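**Plates sticking on an old machine sleeve, and what to do about a slick tile floor?**

*josefien_verbruggen, October 7, 2023*

Hi all! I train at a small neighborhood gym (Zurkness, if anyone here knows it) and I have two things bugging me. First one is the plate-loaded machine. The sleeve is pretty worn and plates go on fine for a bit, then they bind and I end up wrestling them. I keep both hands up on the rim when I load.
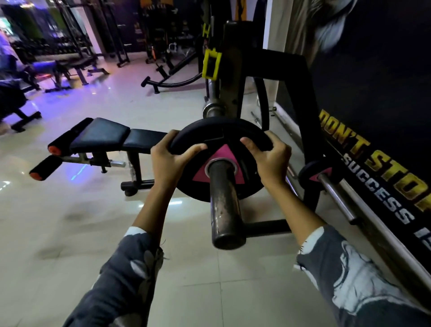 It's worse coming off than going on, and by the last set my grip is shot. Is that a grease thing or am I just doing it wrong?

Second one is the floor. Big glossy white tiles, wall to wall, and I like to stretch down there after my sets. It gets dusty and I feel like my feet want to slide.
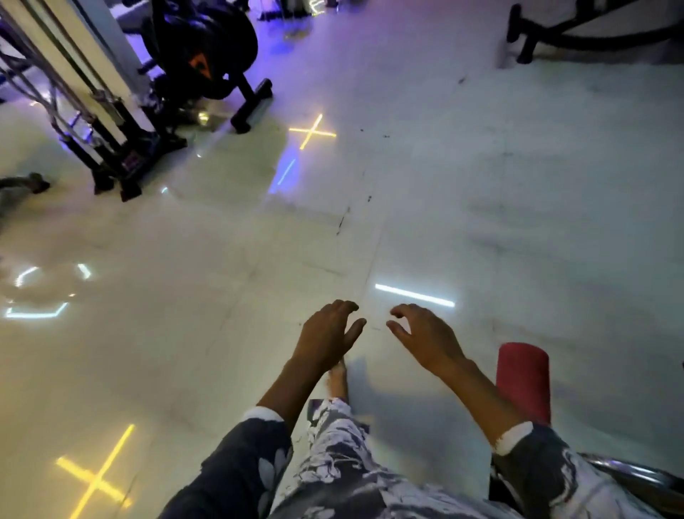
I have a thin mat from Netus but it skates around too. Any ideas before I go buy something dumb?

**Verstraete**

Don't grease it! Grease grabs dust and you'll have black gunk on your hands forever. Ask the owner if you can wipe the sleeve with a dry rag, then go over the rough spots with 200 grit - light pressure, 2 minutes tops. Also keep the plate square. If one hand gets ahead of the other it'll jam every time. For getting it off, wiggle side to side in short pulls.

**gakov30**

no clue about the sleeve but get a thick rubber mat. mine was 30 bucks and it stays put if you damp mop the tile first and let it dry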